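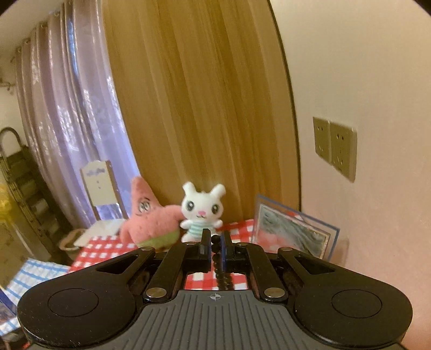 Plurketon ginger loaf, your questions. Been getting the same ones over and over since the recipe went up so putting them all on one page. Let it cool completely before you slice it, then serve it however you like, mine goes out on a red and white checkered cloth.

What size tin?
A 900g loaf tin, the normal 2lb one. Line it, leave some paper sticking up at the ends so you can lift the cake out.

Can I use fresh ginger?
Yes. Grate it fine. You'll want more than you think. Still put the ground stuff in as well or it tastes a bit thin.

Mine sank in the middle??
Oven door, usually. Don't open it before 47 minutes. Or old bicarb, check the date on the tub.

Black treacle or golden syrup?
Both. All treacle is too bitter for most people, though Renu Katiyar wrote in to say she does it that way every November and her lot finish it.

How long does it keep?
Wrapped in baking paper, then foil, a week easy. Gets stickier after 2 days, thats when I like it best.

Can I freeze it?
Yes, without the icing. Slice first so you can take out one peice at a time.

Can I leave the eggs out?
Haven't tried. Apostolos Antoniadis from Baltcombe used mashed banana, said it was heavier but fine. Needed longer in the oven.

Do I have to ice it?
No. Lemon icing is nice, plain with butter also nice.

Muffins?
Same mix, cases two thirds full, start checking at 20 mins.

Page updated 9/16/21. More questions, leave a comment under the recipe, will get to them when I can.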